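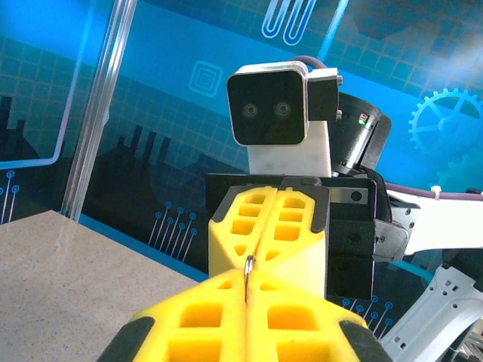 A ring is too easy, Murray Wihongi objected when the item list went around: anyone can find the edge of it, and once it is found the job is done.

Figure 4. Small metal ring, held upright.

4.3 The ring

We kept the ring on the list, but we are less sure of its value than earlier users of the Prarnach set have been. The usual claim is that a small ring (Figure 4) tests fine handling better than a coin or a button of the same width. The claim gets repeated a good deal and is rarely checked. It rests on the idea that a thin loop gives the fingers very little to hold, so that passing it from one hand to the other calls for careful timing. That may be so. It is also true that a loop has a hole in it, and several of our participants put a fingertip through the hole and lifted the ring that way. For those trials we were measuring hooking, and the scoring sheet has no column for hooking.

Of the 43 participants, 16 hooked the ring at least once. Wihongi's reading is that they had found the sensible way to do the job and should be scored as fast. Kiri Cosgrove would drop them. We report times with and without these participants and do not think either version is clean.

The starting position matters more than the manual lets on. A ring lying flat on a hard table has to be tipped up with a nail or dragged to the edge. A ring that starts upright in one hand skips that step altogether. The manual says only "present the ring," and the two test sites read this differently for most of December. Stondmont laid it flat. Wieser handed it over upright. The gap between the sites, which we first took for an age effect, shrank once we split the trials by starting position, and we would now be slow to trust any pooled figure that does not say how the ring began.

We logged roughly 1350 passes in all. Trials were stopped at 60 seconds, and a dropped ring counted as a fail even when it was caught in the lap. Beverley Tawhiri scored the catches a second time as passes, and the order of the items did not change.

What the ring score says about buttons, clasps or keys at home is still an open matter. We found no study that followed people home to look, and ours did not either. Until someone does, we would treat the ring as a test of handling rings.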